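4. Trying out a new gripper in the simulator

Okay, this is my favorite part of the whole guide. Before you bolt anything to the real arm, you're going to run the new gripper through the kitchen counter setup in the simulator. It takes me an afternoon, and most of that is waiting for things to load (bring a book, or go bug Baltazar).

I'm assuming you got through section 3 and the arm model moves when you jog it. If it doesn't, go back! Nothing below will work until it does.

4.1 Loading the counter

1. Open the Histar launcher and pick the counter setup from the list. It sits below the two workshop ones.

2. Choose your gripper file. I'll use the Trudton two-finger for this walkthrough, and you'll swap in the Gerkitz afterward with everything else left alone.

3. Set the grip force to 50. The slider goes to 100 and you'll be tempted. Leave it.

4. Type 586 in the seed box. Both grippers need the same seed or the objects land in different spots and your comparison is worthless. I lost most of a November to this one.

5. Press Start and let the arm go to its home position before you touch the controls.

Note: If the arm twitches at home, your controller rate doesn't match the one in the gripper file. Change the controller, never the file. Randa keeps the master copies and she will know.

4.2 The first pick

6. Pick an object and bring the gripper down over it slowly. I like starting with something small and simple in shape, and I save the big pot for later when I'm feeling brave.

7. Close the fingers, wait for the force reading to settle, then lift straight up. Don't swing sideways yet.

8. Once you're clear of everything on the counter, hit Pause and take a look around with the mouse.

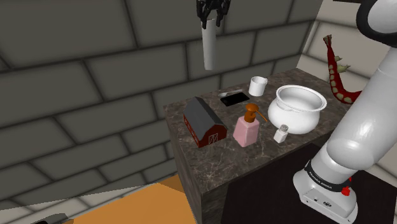
Figure 7. Paused with a white cylinder in the grip, clear of the counter.

Pausing up there gives you a good chance to check the contact points. Turn on the contact overlay (it's under View, and yes, the icon looks like a snowflake) and zoom in on the fingers. You want a mark on each side. If you only get one, back out and come in again a little more centered.

9. Un-pause, hold for a slow count, lower, and release. Write down whether it held.

Caution: Keep an eye on the arm as well as the fingers. I get so wrapped up in the grip that I forget there's an elbow, and the simulator will happily let you drive it through the wall with no warning at all. The real one won't be so forgiving.

4.3 Swapping grippers

10. Save the log, choose Reset, and load the Gerkitz file. Check the seed box again, as Reset sometimes clears it.

11. Repeat steps 5 through 9 with the same objects in the same order.

12. Export both logs to one folder. Noura's script lines them up for you, but only if the file names match apart from the gripper name.

Our shared log is up to 3,628 picks now, so please use the naming pattern in appendix B!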